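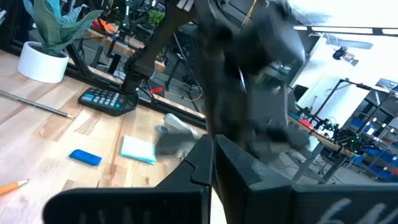
I've been doing our household budget by hand for two years now, and people keep asking me how, so I'm finally writing it down. I should warn you that there's no system with a clever name here and nothing to download. A calculator on a wooden tabletop is all the office equipment you need, plus a pencil and whatever notebook you've got lying around (mine has a pineapple on the cover and was meant for school). If you came here from my old posts about sourdough, hello, I still bake, but this one is all about money and there's no recipe at the bottom.

A bit of background. When we moved from Stakham to Hurkdale our rent went up and my hours went down, and we did what everybody does, we got an app. It was called Clokitz and I liked it a lot for the first month! It had little colored circles for groceries and gas and fun, and the circles filled up as you spent, and when one got too full it turned orange. I'd look at it in the checkout line and feel very grown-up. Then I noticed I was only ever looking at it AFTER the money was gone. The circle would turn orange, I'd think "oh no," and I'd put the phone back in my bag and buy the cheese anyway.

My husband never opened it at all. He got the notifications and swiped them away with everything else on his phone, and so the whole budget was this thing I was quietly worrying about on my own. We had one really bad November, with the car and a dental bill landing together, and I remember sitting on the stairs with all those orange circles and not being able to say where a single dollar of it had gone.

So, the notebook. It was my friend Huệ who got me started. Her mother kept the books for the family shop for years, all on paper, and Huệ Thân is the only person I know who can tell you what she spent on electricity in any given month without getting up to check. I asked her to show me and she came over with a ruler. We drew lines down a page, four columns: the date, what it was, money in, money out. I kept waiting for the next part and she said no, that's it, now go get your receipts.

The first evening took forever. I had receipts in my coat, in the glove box, in a bowl by the door, inside a library book. Some of them had faded so badly I had to guess from the bank statement. But writing each one down did something the app never did, which is that I had to look at it. You can't write "coffee, coffee, coffee, parking, coffee" in your own handwriting and not have an opinion about it by the end of the line!

How it goes now, in case you want to copy me:

Receipts go in one envelope. I use the long kind that bills come in. It lives in the kitchen drawer with the tape and the batteries, and if you buy something and there's no receipt, you write it on a scrap of paper and put that in. My kids do this too now, and I've had scraps that say "gum."

Once a week, after dinner, we empty the envelope and copy everything into the notebook. One of us reads and the other writes. I cannot stress enough how much better this is with two people. We swap halfway because my husband's sevens look like ones and I get cross.

At the end of the page I add up the money-out column, then I add it up again from the bottom to the top. Huệ insisted on that and I thought it was fussy, right up until the two totals came out different three weeks running. I hit the wrong key a lot, apparently. If both totals match, I write it in pen and draw a double line under it, and I'm not going to pretend the double line isn't my favorite part.

Then at the end of the month there's one longer session where we sort things into piles. Groceries, house, car, kids, everything else. I tried having more piles than that and it was miserable. We had "gifts" and "cards" separately at one point, and we spent ages arguing over whether wrapping paper was a gift or a card. Fewer piles!

The grocery pile was the big surprise. I'd been telling everyone our grocery bill was $400 a month, and I'd been saying that number for so long that I think I'd made it up in Stakham and carried it over in the moving van. It was a lot more than that. I won't say how much more, my mother reads this. The trouble was all the small trips, the ones where you go in for milk and come out with milk and a candle. The big weekly shop was hardly the problem at all.

So we changed how we shop a little. We do one proper trip to the supermarket and then I go to Đặng for vegetables and rice and herbs, and that's it, no wandering in on the way home. I love Đặng, by the way. It's the narrow one across from the bus shelter, and the greens are so much fresher than I was used to, and you can get a big bunch of cilantro for less than one of those sad plastic boxes. We eat a lot more stir-fried greens than we used to, and the kids have stopped complaining, mostly.

The other thing I'd recommend is what I call the waiting page, at the very back of the notebook. If one of us wants something that isn't food or a bill, it gets written there with the price, and then it sits for a month. Mine has had on it: a lamp, a second lamp, boots, a bread knife, a rug for the hall. I bought the boots. I can't even picture the second lamp anymore. My 8-year-old put "horse" on there with no price next to it, and it's been carried forward every month since, which seems fair, those are the rules.

I had an email from a reader, Oliwia Głowacki, after I mentioned the notebook in passing in the spring, and she asked a very reasonable question: what about all the stuff that never gives you a receipt, like subscriptions and automatic payments? I should have covered that first, really. I keep one page at the front with every automatic payment on it, the day it comes out and how much. On the first of the month I copy them all into the out column before anything else has happened. It makes the month start with a big scary number, but then it's over with, and everything after that is money you get to decide about. Making that page the first time was how I found a magazine subscription for our old address. Somebody in Stakham has been enjoying my gardening magazine. I hope their tomatoes are better than mine.

She also asked if I ever miss the app, and I do, a little bit. It was nice when I wanted to check something quickly, and it never needed a pencil sharpener. If you've got one and it's working for you then please don't throw it out on my account. I have a cousin who runs her whole life off a spreadsheet with tabs in nine colors and she's much better with money than I am. I just know that I'm a person who has to write things down – I was the same in school, I couldn't remember a word of anything unless I'd copied it out.

A few odds and ends I've been asked about. Round to the dollar or keep the cents? I keep the cents, my husband rounds, and we've agreed to do it my way on paper. What kind of notebook? Squared paper if you can get it, so the numbers stay in their columns. What do you do when you skip a week? You just do two weeks, and it's boring, and you put the radio on. We skipped most of last summer's vacation and I thought I'd never get back into it, and then I sat down with a mug of tea and a very fat envelope and it was done before the tea got cold.

And yes, cash goes in too. I take out a set amount and write it down as one line, "cash," and I don't follow it any further than that. Huệ doesn't approve. She'd have me write down the quarters for the laundry machine. But I need a little bit of money in my pocket that isn't anybody's homework, and so does my husband, and I suspect it's the reason we've both stuck with the rest of it.

Next time I'll write up the Christmas envelope, which is a separate thing and has its own rules. I've also had a couple of requests for the greens with garlic, so I'll try to measure something the next time I make them and put it up here.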